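The share house kitchen, on the cheap
7/29/20

Moved to Cludimdale in June, five of us, one power point near the sink. Rent's gone up again so most places on our street are full of people cooking in shifts. Korneck Street has whole houses doing it -- grown adults with a roster on the fridge.

Start with the microwave. Second hand, small, plain. Ours cost $30 and does rice, porridge, leftovers, and most of my dinners to be honset.

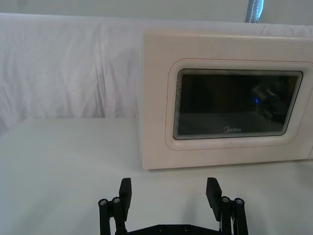
Who buys the milk

Kitty jar. $385 a month between us, covers milk, oil, bin bags, the good coffee from Vieira. Dont let anyone pay in IOUs. Label your cheese. Washing up gets done the same night, no soaking -- that's how the Trirkholm flat fell apart.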